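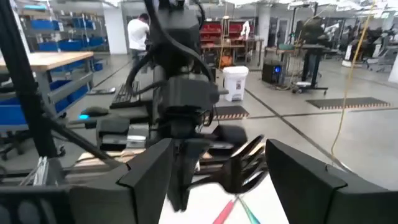

## The drawer where everything goes

In April I moved to a smaller flat, and I had to empty the kitchen drawer which in my language we call "the drawer of the poor cousins". I think every country has this drawer. In Britain my neighbours say "the odds and ends drawer", or sometimes a word I don't want to write. A fork from a takeaway lives there next to two pens, and they stay together for years.

I began to empty it at seven in the evening and I finished after ten. For one drawer! I would like to write down what I learned, and also a little about the words, because this blog is mostly about words and I have not posted since winter.

## Pens

I don't buy pens. I believe the last time I paid for one I was a student. They come from hotels, from the bank, from the dentist, from the conference where I translated for 2 days and received a bag with the name Fonico on it. The bag I still use for onions.

I tried every pen on the back of an envelope. The ones that wrote went in a glass, and the others went in the bin, but here I met a problem of character. When a pen doesn't write, I put it back "to try later". I had clearly done this before with the same pens, many times. My mother also did it. She warmed the end of the pen in her tea, which I don't recommend to anybody.

English has the expression "to run out", which I love. The ink runs out, the time runs out, the milk runs out, as if they all left the house by the same door. In my language the ink simply finishes. It took me several years to say "I have run out of" without stopping before the "of".

## Plastic cutlery

I was ashamed of this part. The Kavik bakery under my old flat used to put a fork in the bag with every salad, even when I said I live upstairs. I kept them for picnics. I go to a picnic perhaps once in a summer, and then I forget the forks at home and eat with my fingers like everybody.

What to do with them? The council website says that small plastic pieces are not wanted in the recycling where I live, so I didn't put them there. I washed the good ones and took them to the language café, where we always have cake and never enough forks. They were all used on the first evening. The rest I have kept for the balcony: if you push them in the soil with the points up, the cats don't dig between the young lettuces. I read this advice in an old gardening magazine and I am testing it now.

I looked up the word "cutlery" and I was surprised that it comes from knives. So a fork is a guest in this word. "Tine" is another one I learned late. I had always said "the teeth of the fork", and English friends understood me perfectly and did not correct me, which is kind but not useful.

## Things without a name

At the bottom of the drawer were the things I could not name in any language. A small white cap. A metal key, six-sided, from some shelf. A clip for closing a bag, I think, but of which bag? The instructions for a Fesance kettle, and I have not had a Fesance kettle since the flat before.

English is rich here. There is thingy, whatsit, doodah, gubbins, bits and bobs. I collected these in a notebook when I arrived, and I was a little afraid to use them, because I thought one of them could be rude. Later I understood that "bits and bobs" is for a group and "thingy" is for one object which you are pointing at. "Gubbins" is inside a machine. Please write to me if I am wrong, I would like to have it right.

I kept the key. You never know with shelves.

## The new drawer

The new kitchen has three drawers and all of them are narrow. I decided that the third one will hold only tea towels. This was true for nine days. Then a man came to read the meter and left his card, and I put the card on the tea towels, and the next morning there was a rubber band on the card.

I have not yet put any fork in it. The glass with the pens stands by the telephone, and two of them have already stopped writing. I will try them later.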